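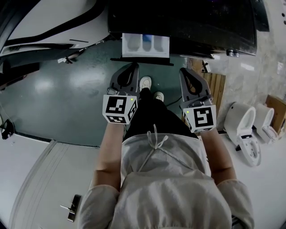 Loose off-white top, drawstring neck, puffed sleeves, black trousers.

Mimus Blouse, Pattern No. 404
Printed sewing pattern, 11 sizes, advanced beginner

In stock
Ships folded in a paper envelope

I've been making some version of this blouse for years, and for most of those years the pattern was a stack of brown paper with coffee on it. People kept asking me for it at the shop counter in Menovcombe, so I finally had it graded and printed properly, and now you can have it too (minus the coffee).

The Mimus is a loose pull-on blouse with a drawstring neckline and a full sleeve. No buttons, no zipper, no darts! You pull it over your head, tie the neck as snug or as open as you like, and get on with your day. It's the first thing I reach for in warm weather and I've lived in it through more than one August with no air conditioning in the back room.

What you get

Full-size pattern sheets on sturdy white paper, nested in all 11 sizes. An instruction booklet with line drawings, in a type size I can read without my glasses. A separate sheet of sleeve options: long gathered, elbow length, and a plain straight sleeve for people who can't stand anything at their wrists. Seam allowances are included, 5/8 inch everywhere except the neck edge, where it's 1/4 inch. Please read that line twice. I get more email about the neck edge than about everything else put together.

There's no PDF version yet. I'm working on it, slowly.

Picking a size

Go by your bust measurement and leave your ready-to-wear size out of it. The blouse has a lot of ease built in, and if you land between two sizes I'd take the smaller one. The only place it can feel tight is the upper arm, so measure there too and check it against the chart in the booklet. The sleeves and body go together at a raglan seam, which makes it pretty simple to cut one size for the body and a bigger one for the sleeve, as long as you blend the curve over the last couple of inches.

If you're tall, the lengthen/shorten line is just above the waist. I'm short and I leave mine alone, and it comes down past my hip.

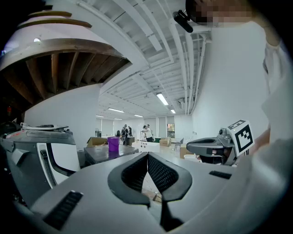 Fabric is where you can really change the whole thing. Cotton lawn and voile gather beautifully at the neck and don't get bulky. Double gauze is lovely to wear but it frays if you so much as look at it, so finish your edges before you do anything else. Washed linen is my favorite, in a light weight. The one I keep coming back to is the Shevchuk linen we carry by the yard, which softens up after two or three washes and hides wrinkles well (or maybe I've stopped caring about wrinkles). Quilting cotton will work, but it stands away from the body and the neck turns into a ruffled collar. A few customers love that look. I made one and gave it to my sister.

Wash the fabric first. Linen shrinks, and it shrinks more in length than in width, which is exactly where you don't want to lose it.

You'll also need a safety pin or bodkin for threading the tie, and matching thread. I use the big 3000 yard cones because I sew every day, but one ordinary spool is plenty for a single blouse.

About that tie: the pattern has you make it from your own fabric, cut on the straight grain, folded in four and topstitched. You can skip that and use cotton cord or narrow ribbon. Knot the ends whichever way you go. And do stitch across the tie at center back, once it's threaded and the gathers are where you want them. I left this step out on my first three blouses and spent every laundry day fishing one end of the string back out of the casing with tweezers.

How hard is it?

If you can sew a straight line and a gentle curve, you can sew this. The gathering takes patience. Run two rows of long stitches, pull both bobbin threads together, and spread the fullness with your fingers before you pin. It's a weekend project for somebody fairly new, and an afternoon for somebody who has done a few.

Goes well with

The Salto trousers, our high-waisted pull-on pattern. I drafted the Salto to be worn with the blouse tucked in at the front, so there's a flat front waistband and elastic only at the back. Buy the two together and the discount comes off at checkout.

A few notes on this printing

Updated Sunday, June 9, 2019. The second printing is 300 copies and fixes the missing notch on the back sleeve. If your envelope doesn't say "second printing" under the number, your notch is missing, and it belongs 3 inches down from the neck edge on the back raglan seam. Mark it on with a pencil and you're all set. If you'd like a corrected sleeve sheet, send me a note with your mailing address and I'll put one in the mail, no charge.

Shipping and returns

Orders go out Tuesdays and Fridays. Uncut patterns can come back within 30 days for a refund or a swap. Once you've cut it, it's yours, though I'm always happy to help by email if something isn't going together. Tell me your size, your fabric and which step you're on.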